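Garment Handling Station Layout for Small Laundries
Student project report, Textile Care Technology, Gronurdale

1. Background

The project looked at how shirts move from an unsorted bin to a hanging rail at a single worktable. The partner was Skoltine, a shirt laundry in Drestdale with one finishing room. Shirts there were left folded in bins after drying and picked up creases before pressing. The task was to specify a table, a rail, and a sorting order that would shorten the time in the bin.

2. Station layout

The rail runs across the back of the table at a height set for adult shirts. Bins are kept on the table surface so that garments are not lifted from the floor. Spare hangers stay on the rail and are not stored in a separate box.

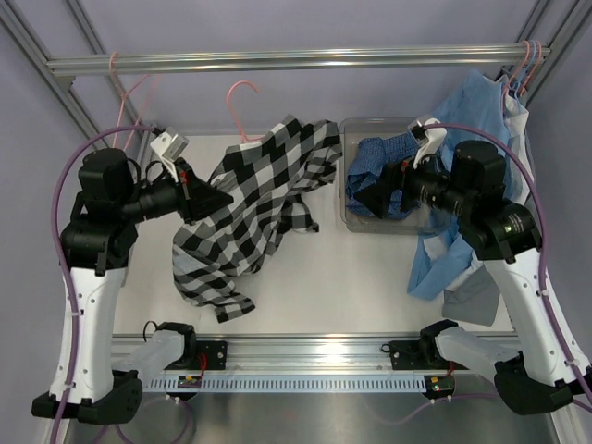

Hanger position was the first layout variable. A hanger that has to be reached across a spread garment tends to drag the collar, so the supply should sit at one end of the rail with the middle left open. The pink hangers grouped at the right end, over the light blue shirt, follow this rule, while the one hooked near the top center behind the checkered shirt does not. A clear bin was preferred to an opaque one, as a patterned garment can be identified through the wall before it is taken out.

3. Procedure

The trial set was 24 garments, handled in 6 batches. Each garment was taken from the bin, spread on the table, turned collar toward the rail, and placed on a hanger. The top button was closed last. Crease depth was graded by eye on the Sveinbjörnsson card, which the school already uses for pressing exercises. Two grades were recorded per garment, one at the collar and one at the lower front.

Striped cloth was graded separately from checks. A fold running parallel to a stripe is hard to see, and the first batch had to be graded again under side light.
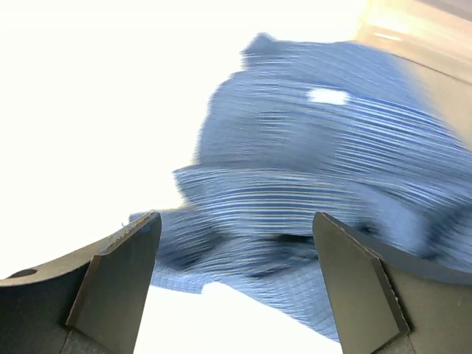 Should a striped shirt be hung before or after the plain ones?
Before. Striped shirts take longer to grade and should spend the least time in the bin.

4. Results

Lower front grades improved in every batch after the first. Collar grades changed little, and the layout had no clear effect on them. The main cause of delay was tangled hangers at the end of the rail. A spacer strip with notches was drawn up in June but was not built within the project period.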